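第4章 壁紙の柄と割付け

4.1 本章の範囲

壁紙の施工品質は、下地の平滑さ、接着剤の塗布量、柄の割付けによって左右される。下地と接着剤は前章までに扱った。本章では割付けを取り上げ、リピート寸法の読み方、基準線の決め方、入隅での柄の処理、所要量の算定を順に述べる。

4.2 リピートと柄の分類

同一の柄が縦方向に再び現れるまでの長さを縦リピートという。無地や細かい織物調の製品では、割付けにあたって縦リピートをほぼ無視できる。草花や樹木を描いた製品では、隣り合う幅の間で柄の高さをそろえる必要があり、切り捨てる長さが増える。

柄の合わせ方には、隣の幅と同じ高さで合わせるストレート合わせと、リピートの2分の1だけずらすステップ合わせがある。製品ラベルの記号を裁断前に確認し、両者を混同しないこと。

縦の帯や幹を含む柄では、鉛直のずれが目につきやすい。最初の一枚は下げ振りまたはレーザーで出した基準線に合わせ、既存の柱や枠を基準にしてはならない。
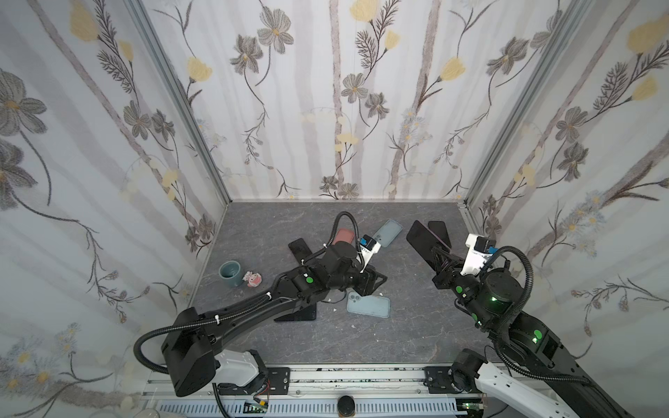
図4.1 三面の壁に用いた花柄の壁紙。白地に灰色と黄色の花、シラカバの幹に似た淡い縦の帯が入る。

4.3 入隅の処理

入隅では一枚を連続して折り回さず、隅をわずかに越えた位置で裁ち、次の一枚を重ねて貼る。柄の不連続は避けられないため、視線の集まりにくい隅に配分する。

4.4 所要長さの算定

一枚の裁断長さは、壁高に上下の切りしろを加え、縦リピートの整数倍に切り上げて求める。壁高3000 mm、切りしろ合計100 mm、縦リピート500 mmの場合、裁断長さは3500 mmとなる。リピートが469 mmであれば7倍の3283 mmで足りる。

この計算はストレート合わせを前提とする。ステップ合わせの算定は4.5節で述べる。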